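To: Members' list, Nosovside Residents' Association
From: Association Office
Date: Mon 25 May
Re: Shared dining room -- table care and booking rules

Dear members,

The office thanks those who responded to the February notice. One reply is quoted below, as it raises points that several households have also put to us.

> The notice says the dining room must be left "in good order," but it
> does not say what that means. Are we expected to set the table for the
> next group? Also, the deposit went up to 75 and no reason was given.
> Our family books the room 2 times a year and would like to know where
> we stand before we book again.

On the first point, members are not required to set the table for the next booking. Cutlery should be washed, dried and returned to the sideboard. Placemats should be wiped and stored flat. Members who prefer to lay the table before their guests arrive may enter the room up to one hour ahead of the booked time at no charge.

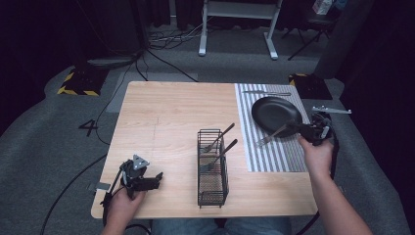 Fork, striped placemat and mesh utensil basket at the table.

On the second point, the deposit was raised when the Birnex cleaning contract was renewed. It is returned in full within 16 days if no extra cleaning is needed. Bookings made before the February notice remain under the old terms, and the office will not ask for the difference.

Members are also reminded of the rules on table surfaces. Hot dishes must stand on a mat or trivet. Spills should be wiped up at once with a soft damp cloth. Scouring pads, bleach and spray polish are not permitted. Tape may not be used to hold down tablecloths -- clips are available from the office on request.
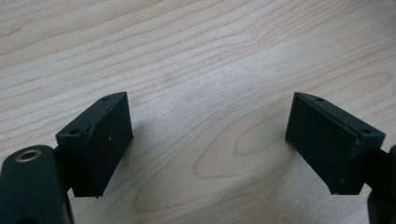 Grain of the tabletop, dining room.

Damage should be reported by the morning after the booking. Zaidi handles minor repairs under the present agreement, and larger work is referred to Nesar for a written estimate. The member who made the booking will receive a copy of any estimate before a deduction is made from the deposit.

Bookings for the summer period are now open. Requests must reach the office in writing and should state the number of guests, up to a limit of 17, and the hours required. Requests by telephone cannot be accepted.

Association Office
Nosovside Residents' Association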